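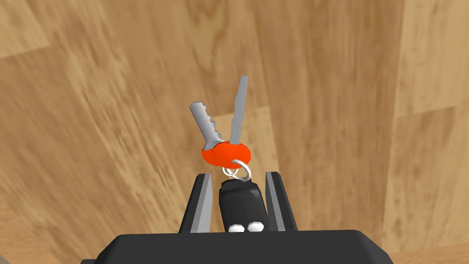

Surely it would be faster to just write the code, a reader commented under my last post, and then, having warmed up, added that driving a robot around with a joystick so that it can copy you later sounded like doing your kid's homework and calling it tutoring.

I've been chewing on that since breakfast. I think the homework thing is unfair, but I also spent most of December doing exactly what it describes, so I'm not coming at this from high ground.

For anyone new: I teleoperate. Some evenings that means a real arm bolted to a real bench, and some evenings it means a simulated one, which has the advantage that I can do it in socks. The task this month is keys. Pick up the set, carry it over, let go. A toddler can do it, and most toddlers will do it without being asked and then put the keys in the toilet.

As for writing the code, I did. The first version of the key task was all code, and it was very tidy. Find the fob, move above the fob, go down, close, go up. It worked beautifully on the set of keys it was written for, lying the way they were lying when I wrote it. Turn the keys a quarter of the way around and it would come down with total confidence and close on nothing. I added a case for that. Then I added a case for the case. By the time I gave up, the file had 66 little rules in it and I was scared to open it.

So now I show it. The setup I use is called Kolaris, which runs the sim and records everything the gripper does while I drive. The hand controller is a Vustier, bought used, with a thumb pad that sticks when the weather is humid. If my robot ever develops a slight leftward drift in August, you'll know where it learned that.

I did not expect to be bad at it. I've been picking up keys for decades! But you have never thought about how you pick up keys, and then suddenly you're looking straight down at two fingers and a fob and it's your problem. Do you go for the fob? The fob is the sensible choice, a nice long lump with somewhere for the fingers to go. The blades are thin and point every which way, and the rings are a trap. Grab by a ring and the rest of it swings like a church bell, and the swinging all goes in the recording.

I go for the fob. I come in from the fob end, fingers open, and try to get one on each side before closing. My besetting sin is not centering. I'll have a decent gap on one side and almost no gap on the other, and in real life your hand would just sort it out, because your hand is squishy and forgiving. The gripper has two stiff fingers and no opinions. If I close while I'm off center, one finger gets there first and shoves the fob sideways into the other one. Sometimes that turns into a fine grasp. Do I want the robot to learn it? I go back and forth. A shove that ends in a grasp is still a grasp, and I know people who parallel park that way.

The rule I've settled on is that I keep the recording if I'd be willing to watch it again. This is not science. I tried being stricter and deleting anything with a wobble, and what I ended up with was a robot that had only ever seen perfect approaches. The first time it was a little bit off, it sat there making tiny indecisive movements like me in front of the cereal. It needed to see somebody mess up and fix it. Luckily I have a deep supply of that.

I'm at 117 demonstrations for the keys as of last night. The robot's own attempts are a mixed bag. When the fob is pointing toward the gripper it does well, and it even does the small pause I do before closing, which I had no idea I did until I saw it done back to me. It's like hearing your own voice on an answering machine. When the keys are the other way around, with the blades toward the gripper, it gets ideas. I looked back through what I'd recorded and there were 11 demos with the set facing that direction, most of them from one night when I was also eating dinner.

That's where I'd push back on the homework comparison. A kid whose homework you did learns nothing. This thing learns everything, including the parts you'd rather it hadn't: the pause, the drift, the spaghetti.

There's also the patience issue. Istside, the shared workshop where the real arm lives, has it on a two-hour slot system, and two hours of moving a controller by millimeters will do something to your neck. In the sim I can reset the keys with one button. On the bench I reset them with my other hand, and I notice I drop them in pretty much the same place every time, which is a bias all by itself. I've started tossing them with my eyes closed. People at the other benches have adjusted.

Next up is the same task with the wood-look tabletop swapped for something else, to see whether it has learned "keys" or has learned "orange thing on brown." I have a bad feeling. Those key heads are very, very orange.

After that I want to try Were, the replay tool I keep mentioning and never installing. It's supposed to let you trim the beginning of a recording, where I mostly hover around deciding what to do with my life. I got as far as the download page and it wanted me to make an account.

To the reader who commented: yes, code would be faster. It was faster. I had it done in 2 evenings and it could pick up one set of keys, once, if you didn't touch anything.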